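03/04/2020

Plelmont kitchen, dish rack page. Quick one, have to be out the door in ten. People keep asking about the racks since we swapped the old wire ones out in November, so some notes, more when I get time.

Background for anyone new. Plelmont is the shared kitchen behind the Hellwig building. We do the Friday lunch plus whatever gets booked in. 2,060 plates washed by hand last year acording to the sheet on the fridge, no machine, not getting one. So the rack matters more than you'd think.

**Pegs, and the forks waiting**

Gray-green plastic, crate style, rows and rows of upright pegs. Open lattice floor. Forks on the blue tray beside it.
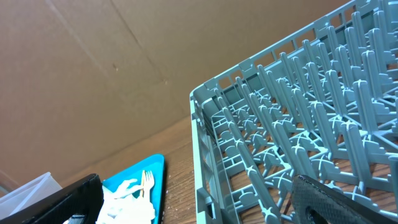 Small stuff stays on a tray until the plates are in. Forks go straight through a floor like that if you just drop them, then you're lifting the whole rack to fish one out. Skewers are worse. Plates first, then bowls, then the tray.

We tried a Hevix rack before this, 980 grams on the kitchen scale, nice and light, slid all over the place. Sent it back. The Buvov one was heavier but the pegs were too close for our bowls. Kept what we have.

Cleaning the rack itself, cause it does need it:

- old toothbrush, between the pegs, every second week
- hot water and a splash of vinegar, leave it in the big sink while you sweep
- flip it and do the underside, that's where the gunk sits
- towel the table before it goes back down

Took me nearly 400 seconds start to finish last time, yes I timed it. Not a big job. Please stop leaving it to whoever closes.

**Plate in**

White round plate, standing up in the rack. Way better than stacking flat, stacked ones come out with a wet ring every time.

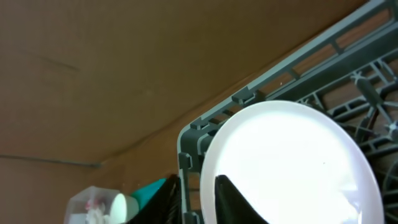
Can the plates stay in the rack overnight?

Fine for one night if the window is open a crack, but put them away before the morning booking so the next group has room to wash up.

Other bits. Cupboard left of the stove is plates only now, I moved the mugs to the shelf by the door. There should be 257 plates between the cupboard and the boxes under the bench, if you break one just put a mark on the sheet, no drama. Trays stack behind the bread bin, any color, nobody cares. Dish towels are in the wash, back Monday hopefuly.

Still to photograph: the mug shelf, the big pots, the drawer that sticks.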